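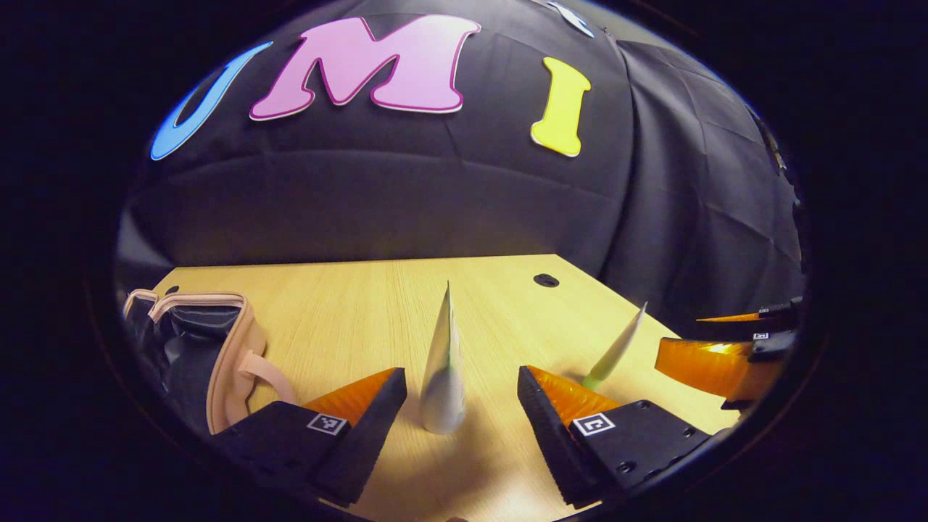 Display table with black backdrop and letters, Gravonside hall

Gravonside Open Day Display Group
Minutes, Nov 26, 2021

Chair: Bienvenido Ambrosio
Apologies: Macaraeg

1. Previous minutes
Accepted with one change. The hall hire should read $152.

2. Backdrop and letters
The group looked at the black cloth with the blue U, pink M and yellow I. Agreed to keep the colours. The cloth has fold lines across the middle and is to be steamed before it goes up again. Kutlow can lend a steamer. There was some talk about setting the three letters at the same height. Left as is.

3. Table
The light wood table stays in front of the backdrop with no tablecloth. Bienvenido asked whether the round hole near the back should be covered. Agreed to leave it open in case a lamp cord is needed.

4. Cones
The white cone and the slimmer mint-green and white one will both be used. Estau asked for more in other colours. Moved that up to $191 be spent on paper and card. Carried.

5. Money
Balance $1,775. After the printing bill is paid it will be $1,430. The cost of paper and card comes out of that.

6. Other business
The hall key is to go back to the office after each set-up. The July booking is still to be confirmed.

Action: Bienvenido to collect the steamer. Estau to price card.

Meeting closed 8:40 p.m.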